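From the Lollport Kitchen Letter

Cold Soup Season Is Here, and I Could Not Be Happier

Well, the heat found us early this year, didn't it? I had every intention of writing to you about pot pies (I know, I know, I promised them back in the spring and several of you have been very patient) but I turned on the oven one afternoon to test a crust and the whole kitchen got so stuffy that I turned it right back off and went looking for a cucumber instead. So pot pies will have to wait for October, and today we are making chilled cucumber and dill soup, the one I make over and over again until the first cool evening.

I first had something like it at Jireš, the little lunch place by the ferry stop, where it came with a heel of dark bread and a hard-boiled egg cut in half on top. Mine has wandered quite a way from theirs by now. They used sour cream and I use plain whole milk yogurt, partly to keep things lighter and partly because I always have a big tub of it in the fridge anyway! 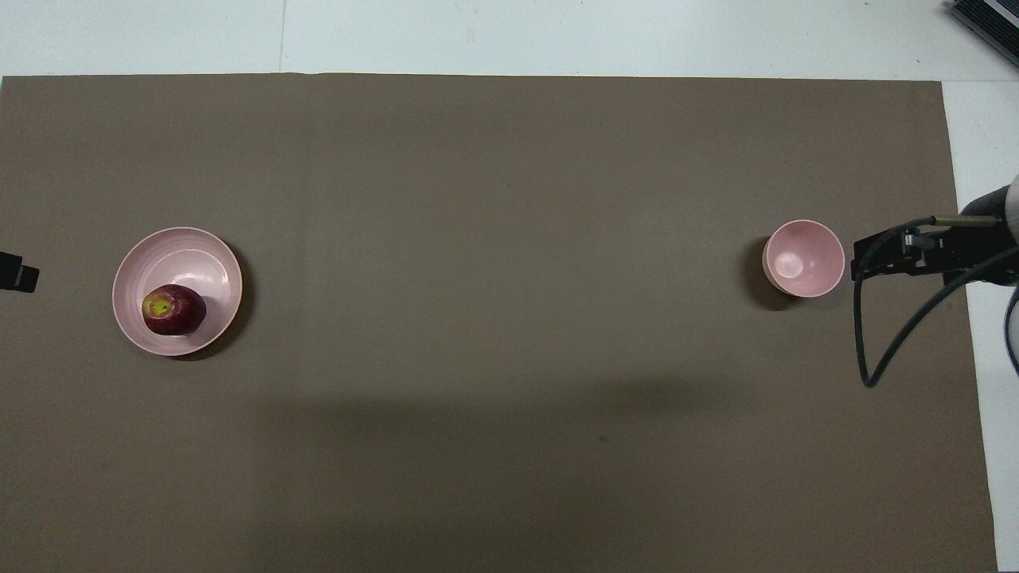

Words and kitchen testing by Gareth Rudd | 6/17/19 | Filed under: Soups, No-Cook Suppers

You will need two long cucumbers, 300 grams of yogurt, 200 milliliters of cold water, a small clove of garlic, a good handful of dill, the juice of half a lemon and a spoonful of olive oil. Peel the cucumbers if the skins are thick or waxy, then split them and scrape out the seeds with a teaspoon. Chop one and a half of them roughly and put them in the blender with everything else. Save the last half and dice it small to stir in at the end, so there is something to bite into.

Blend until it is as smooth as you like it (I stop a little early), add salt, and then please do put it in the fridge for a couple of hours. I have served it straight from the blender when I was in a hurry and it tasted flat, and the garlic was much too loud. After a rest it all settles down. Taste it again once it's cold, too. Cold food always seems to want another pinch of salt.

A few of you wrote in after the last letter to ask whether you can freeze a yogurt soup. I tried it with half a batch and it came out grainy, and a second trip through the blender only helped a bit. Better to make a smaller pot and eat it within two days. If the dill at your store looks tired, mint is lovely here, and so are chives.

Next time I'll have the bean salad that Skutura readers keep asking me for, the one with the pickled onions, and I am still tinkering with how much vinegar it wants. Write and tell me how your soup came out, and what you put on top!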